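Skarkurari
Products / Hand-held grippers / Gresomix 3

Gresomix 3 hand-held gripper: handling rules and acceptance limits

Order unit: one pair (left and right)
Status: in stock, dispatched on Thursday

Gresomix 3 is a hand-held parallel gripper for recording manipulation tasks by hand. The operator holds one unit in each hand and carries out the task directly. Recordings are replayed or used for training on any arm fitted with the matching Flerkell end plate.

Scope of this page
The rules below apply to every pair leaving our workshop and to pairs sent back for inspection. They are drawn from the Uçar working practice for hand-held recording tools, revision 3, which is supplied with the product. Where a site has its own rules, the stricter rule applies.

Before each session
Wipe the jaw pads with a dry lint-free cloth. Solvents harden the pad surface and must not be used.
Check the notch of each pad for debris. A trapped fragment changes the closing width and spoils the zero reading.
Close and open each gripper 30 times by hand. Travel must be even, with no catch at either end.
Check that the marker cube is seated square and that its faces are clean. Replace any cube with a chipped edge.
Route the cable behind the wrist and leave enough slack for full rotation.

During recording
Keep the marker cube of each unit in view of the other unit where the task allows. Do not cover the cube with the hand or sleeve.
Keep people not taking part out of the working area. Faces must be masked before files leave the site.
Steps, raised floors and trolleys within reach of the operator must be entered on the site sheet.
Stop after 70 minutes of continuous use and rest both hands. Repeat the zero reading before starting again.
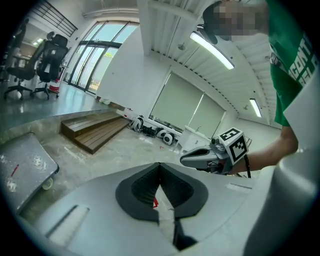 Gresomix 3 in use. Marker cube fitted on top of the jaw unit, cable leaving at the rear.

Rejection limits
Pad torn, glazed or lifting from its seat: replace both pads on that unit.
Zero reading off by more than 3 counts after cleaning: return the pair.
Cable sheath cut or kinked at the exit: withdraw from use at once.

Records
Each pair has one log card. Enter the operator, the zero readings and any part changed. Cards are kept with the pair when it moves between sites.

Spares
Pad set, part 1996
Marker cube, printed, single
Rear cable with strain relief

Technical questions: Yiğit Demirtaş
Returns and inspection: Saranya Poduval. The inspection bench is closed in August.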